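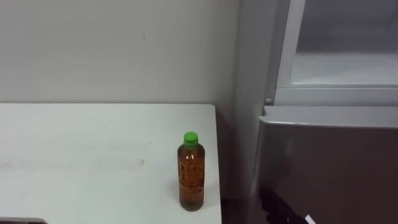
White table next to the grey unit, with the bottle near the right-hand edge.

Posted by Hubert Plattner, June, 4.20 pm

Good afternoon all, and thank you for picking this one up so quickly. I'm adding to the ticket about the marks on the white table in the Zürcher room, as the first entry was only a line long and I do feel it deserves a proper telling.

The marks are greyish scuffs across the middle of the top, plus one long pale smudge that runs sideways through the left half. They're faint, I'll grant you, and if you come in with the blinds down you might walk straight past. Once you've noticed the long one, though, you do keep noticing it. The top is a plain matt finish, and my feeling is that matt tops hold on to this sort of thing far more than the shiny ones we had at the old place (which had their own troubles, goodness knows).

What I've tried so far:

Warm water and a soft cloth. Took the dust off nicely, no change to the marks.

A drop of washing-up liquid in the water, wiped over and dried with a tea towel. One or two of the smaller scuffs seemed a bit lighter. The long smudge stayed put.

The Kendeo surface spray from the cupboard, 3 squirts on a cloth, left for a minute and wiped off. I thought for a lovely moment that it had worked, but when the top dried the smudge was back where it had been.

I haven't used the scrubbing side of the sponge and I'd ask everyone else not to either, please, until we've heard from Nedix. They supplied the table and I've written to them asking what the finish will stand. Their care sheet only says "mild cleaner", and that could mean anything.

My own suspicion is that something was dragged across it when the furniture was moved up against the wall, but I wasn't in that morning, so do correct me if you were.

Two small requests while I'm here. Could whoever has the bottle with the bright green cap please move it in from the edge, or take it home? It's very nearly full and I'd hate to see it go over. And could we keep the top otherwise clear, as it is now, so that I can do another test patch at the back corner?

Update, 5.05 pm: Nedix have replied, bless them. They suggest a melamine sponge, barely damp, with hardly any pressure, on a small patch first. Fodau sell them and I've put a pack on the next order. Leaving the ticket open until it arrives – I'll do the corner first and write up how it goes.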